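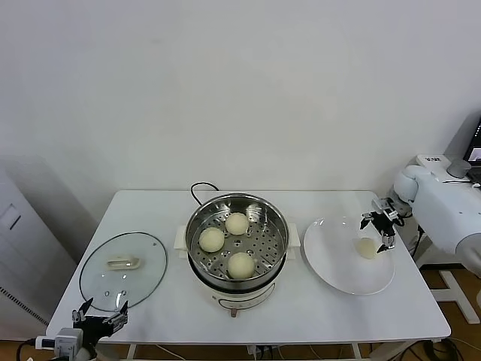 Section 4. Steaming buns and other dough

Read Section 2 (First use) before steaming for the first time. This section covers plain and filled buns, fresh or frozen. For fish and vegetables, go to Section 5.

Before you start

Set the Prondaria on a flat, level table. Keep the power cord behind the base, clear of the steam vent in the lid. Do not run it on an extension cord rated below 1000 watts.

Steaming

1. Check that the knob is in the OFF position. Plug in the cord.
2. Lift out the steel basket and pour cold water into the base up to the lower line. Do not fill past the upper line.
3. Put the basket back and press down lightly until it sits level.
4. Brush the perforated tray with a thin coat of oil, or place each bun on a small square of parchment. Leave most of the holes open.
5. Arrange the buns with at least a finger's width between them. They swell as they cook. Three medium buns make a full load.
6. Put on the glass lid and turn the knob to STEAM.
7. Start timing when steam comes out of the vent in a steady stream. Use the times below.
8. Turn the knob to OFF and wait two minutes before lifting the lid.

Times

Plain buns, fresh: 12 minutes
Filled buns, fresh: 15 minutes
Plain buns, frozen: 18 minutes
Filled buns, frozen: 22 minutes

Note: Times are for buns of roughly 60 grams. Smaller ones may be done a minute or two sooner.

Caution: Steam burns. Tilt the lid away from you and hold it by the handle only. The steel rim stays hot after the unit is switched off.

Taking the buns out

1. Lay the lid flat on the table beside the steamer, handle up.
2. Have a wide plate ready on the other side.
3. Lift the buns out one at a time with tongs. Blunt or silicone tips mark the dough less than sharp ones.
4. Set them on the plate without touching each other until the skin is no longer sticky.

Note: If the tops are wet or spotted, water has dripped from the lid. Next time, wipe the inside of the glass dry before step 6.

Second batch

Check the water before adding more buns. Top up with hot water if the level is under the lower line.

Caution: Never move the steamer by its side handles while there is hot water in the base.

Unplug the unit and let it cool completely before cleaning. See Section 7.

Text revised July 9, 2019. K. Pirihi

Related items
Replacement glass lid, part 433
Steel basket with tray, part 3970
Segura silicone-tip tongs
Gollen parchment squares
Section 5. Fish and vegetables
Section 7. Cleaning and descaling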